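Talk notes, Saturday, 20 min + questions. Working title: "What the packing floor does all day now"

Open w/ thanks to Octavian Stanciu for the slot. Mic check. Don't read slides!!

1. Who I am, quick. Shift lead at Groster, kitting and packing. Not an engineer. Lunch boxes, pencil cases, small housewares, all the stuff that has a lid and a clasp. Arnero does our automation, Hetell is the customer who pushed for it. Say this once and move on.

2. Before. 59 people over 2 shifts, everybody standing, everybody doing the same four moves. Open, fill, close, stack. Wrists went first, then shoulders. We rotated people but rotating between two jobs that hurt the same place isn't much of a rotation. Pause here, let people nod.

3. Now. Part of the crew teaches instead of packs. You hold the grippers yourself and do the job by hand, slowly, again and again, and the arm learns off that. Target was 100 good takes per task before Arnero would even look at it.

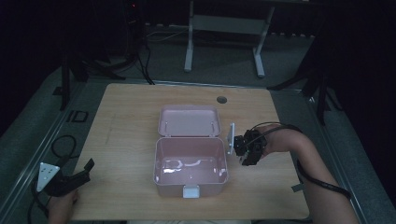

People assumed this would be the easy job. Sitting at a table, no line speed. First month was rough. You're doing a move you could do asleep, only now your fingers are eight inches away from it and your thumb does nothing. Stavros Gkikas had the best line on it — "like eating soup in ski gloves." (get the laugh, wait)

What changed for people, go through these at a normal pace, I always rush:
— Pay. Teaching station went up one grade. Took until May to get it in writing. Should of been day one, say so.
— Breaks. Line breaks were by the bell. Teaching breaks are by take count, and people skip them. We had to put the bell back.
— Who's good at it. Not the fastest packers. Thodoris Zervas was middle of the board for years and his takes get kept more than anyones.
— Quiet. Folks miss the talking. Real complaint, came up in every meeting, don't skip it.

4. The cleaning story. If short on time cut number 5, NOT this.

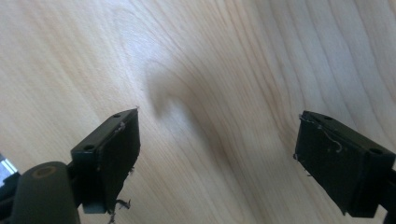

Maintenance used to belong to one department and you filled out a ticket. On the teaching tables it belongs to whoever is sitting there, and that was a fight. Thodoris Stamatopoulos said flat out, I was hired to pack, I don't service machines. Fair point. But look at the fingers, there's pale fuzz stuck along the top edges and a little gray tangle hanging off the bottom of the left one. The person holding it sees that hours before any ticket gets read. So we wrote it into the job, with paid minutes for it at the start and end of shift. He signed off on that version. Key word is PAID, hit it hard.

5. Numbers slide. 2,986 takes kept so far, all tasks. Don't explain the chart, it's in the handout. Someone will ask about headcount. Answer: no layoffs, over a dozen moved roles, a few left on their own and I won't pretend the change had nothing to do with it.

6. What I'd do different
— ask the crew before the vendor visit, not after
— put the tables near the line so people aren't off in a corner
— write down who owns a bad take. We blamed the person for weeks when the instructions were the problem

Close: Sotiris Christodoulou from the Stergiou plant is in the room, they start theirs soon, point him out so people can grab him at coffe. Then questions. Repeat each question into the mic.

Recent talks
Scheduling a mixed shift without losing your weekend
Stergiou: one year with the new conveyor
Reading a vendor contract when you're not a lawyer
Gloves, wrists and long shifts

Contact the program desk | Copyright the speakers | Back to top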